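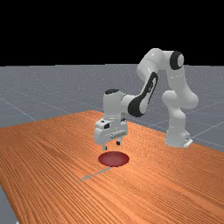 4.2 O que as pessoas dizem quando dizem "madeira"

Quando comecei a fazer entrevistas em Potevholm, eu achava que a parte sobre a mesa da cozinha ia durar cinco minutos. Durou uma tarde inteira na primeira casa! Perguntei só "como é a sua mesa?" e veio a história do divórcio, do apartamento pequeno, do verniz que descascou em janeiro e de uma cunhada que pôs uma panela quente onde não devia (e que até hoje ouve falar disso).

Fizemos 64 entrevistas, das quais 73 por cento em domicílio. As outras foram na sala dos fundos da loja MacLeod, onde o barulho da rua estragou boa parte das gravações. A transcrição chegou a quase 700 páginas, e confesso que li algumas delas no ônibus. A codificação ficou comigo e com Yvette Gill, que discordava de mim em praticamente tudo o que dizia respeito a cor. Onde eu marcava "quente", ela marcava "laranja" e perguntava por que eu estava medindo temperatura com os olhos. Acabamos mantendo os dois códigos.

O vocabulário dos entrevistados é bem mais rico para o desenho do veio do que para a espécie da árvore. Quase ninguém arrisca dizer se a mesa é de pinho ou de carvalho, mas todo mundo tem uma palavra para as linhas: rio, cabelo, chuva, código de barras. A palavra "chuva" aparece sobretudo quando os veios correm inclinados, como no tampo alaranjado da Figura 7, e quem a usa costuma passar a mão no ar na diagonal enquanto fala. Eu mesmo peguei essa mania.

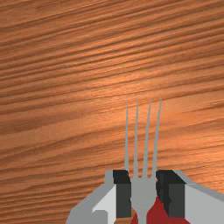 Dwight Ouellet, que leu uma versão anterior desta seção, sugeriu que o gesto fosse tratado como dado à parte, e ele tem razão — mas as nossas gravações são só de áudio, e o que tenho são anotações de caderno feitas às pressas. Fica para a próxima etapa.

Outra coisa que me surpreendeu foi a defesa do risco. Nas casas com crianças, a marca de garfo ou de lápis era mostrada com certo orgulho, e uma senhora me disse que mesa lisa é mesa de vitrine. Já os que tinham comprado o modelo Riltik, ainda novo, falavam de descanso de copo com uma seriedade que eu reservaria para assuntos médicos. Um deles pagou 1,000 coroas por uma restauração na Gekex e voltou para casa achando que tinham apagado a mesa. Usou justamente esse verbo, e eu o adotei como nome da categoria ("apagamento"), que retomo em 4.3 junto com os relatos de herança e mudança de casa.

Última atualização: sábado, 27 de julho de 2024
Contato com os autores | © Todos os direitos reservados | Voltar ao topo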